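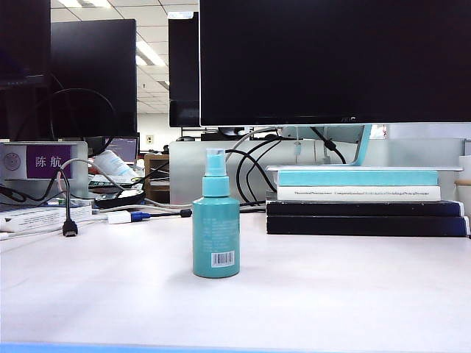

Olcombe Office Services, Equipment Safety Group

Pre-Purchase Inspection Checklist: Flallomell Desktop Arm Kit
Supplier: Ristomex
Form 654, trial units
Inspection day: Thursday
Trial area: shared desk row, open office

Marks used: OK, Fix (correct before power-on), Ask (question goes to supplier), N/A.

Section A. Desk and surroundings

A1. Desk surface clean and level under the work area. OK.
Comment: White desktop with a slight gloss. The kit guide says shiny surfaces may need a matte mat for the overhead camera. Run the camera check first and order the mat only if it fails.

A2. Loose paper removed from the reach area. Fix.
Comment: Papers are piled at the left end of the desk. The suction tool picks up single sheets easily and will carry them until it times out. Move the pile to a drawer or to another desk.

A3. Monitors and screens stable and outside the reach area. Fix.
Comment: The large monitor on the right has its stand base on a stack of books. This is fine for someone typing. It does not meet the kit guide, which asks for a fixed stand or a clamp on any screen sharing a desk with the arm. Replace the books with a proper riser or take the monitor off this desk for the trial. The bottom book also sticks out a little past the one above it, so anyone keeping the stack for other work should square it up.

A4. Cables tied, routed and clear of the tool path. Fix.
Comment: This was the longest item. Black cables loop down behind the large monitor and over the gray partition, and thinner white and gray ones run along the desk to the left. There is a USB lead with its connector resting on the desk, and a blue VGA connector with a white plug beside it. Find out what each lead belongs to, remove what is not used, and tie the rest to the back edge. Do not run anything through the kit's own cable channel. That channel is for the arm's power and stop circuit.

A5. Clearance to neighboring desks. Ask.
Comment: Reach is listed as 762 mm from the center of the base. With the base in the middle of the desk, that takes the tool past the back partition. The software can set a wall in the model, but the guide doesn't say what the arm does if the controller restarts with the wall file missing. Asked Ristomex for an answer in writing.

A6. Lighting even enough for the camera. OK.
Comment: Ceiling panels only. Expect some reflection on clear plastic. See C3.

Section B. Kit as delivered

B1. Parts match the packing list. OK.
Comment: The list groups the fasteners in one line, so check the bags against the drawing on the back page.

B2. Base clamp fits the desk. Ask.
Comment: Clamp closes fully but the pad is narrow. The supplier sells a wider pad separately. We think it should be in the box for a kit that is advertised for office desks.

B3. Emergency stop within reach of a seated operator. OK.
Comment: Put it on the front edge, right side. Left-handed operators may move it, but the lead must stay in front of the base.

B4. Stop button tested with arm unloaded. OK.

B5. Stop button tested with arm holding an object. OK.
Comment: The gripper holds when stopped. It does not open. Operators need to know this before the first session, and it should be on the quick card. At present it is on an inside page of the manual.

B6. Labels legible and in English. OK.

B7. Mounting height for camera post. OK.
Comment: Set at 673 mm, per the guide. Tape mark added to the post.

Section C. Test objects

C1. Objects are within the payload and not fragile. OK.

C2. Contents of any bottle or container known and written down. Fix.
Comment: Applies to the teal spray bottle near the center of the desk. The print on the front is faint and the small barcode label near the base is no help to an operator. Add a plain label with the contents, or swap it for a bottle filled with water. Nothing flammable in the work area under any circumstances.

C3. Clear or shiny parts tested with the vision software. Ask.
Comment: The clear cap is the part we are concerned about. If the software misses it, it will put the top of the bottle too low and the gripper will come down on the nozzle. The sales sheet says "handles transparent items" with no further detail. Requested test results.

C4. Caps on and locked. OK.

Section D. Operation

D1. Speed limit set to trial mode. OK.
Comment: Trial mode turns itself off after a firmware update. Check it every time.

D2. First run observed. Fix.
Comment: Not to be started until the items in A and C are closed. Observe the first 15 minutes with a hand near the stop button, then fill in the second page.

D3. People at neighboring desks told before each session. OK.
Comment: A message the day before and a sign on the partition.

D4. Power off at the wall at the end of the day. OK.

Comparison note

The Østergaard unit went through the same form. It has a shorter reach and a heavier base, needs no clamp, and passed A5 without a question. It costs more and has no camera in the box. Flallomell is easier to set up and its manual is better written, apart from B5.

Result: HOLD. Return to this form when A2, A3, A4 and C2 are corrected and Ristomex has answered A5, B2 and C3. The trial price is good until the end of December. Re-inspection covers the open items only, plus D1.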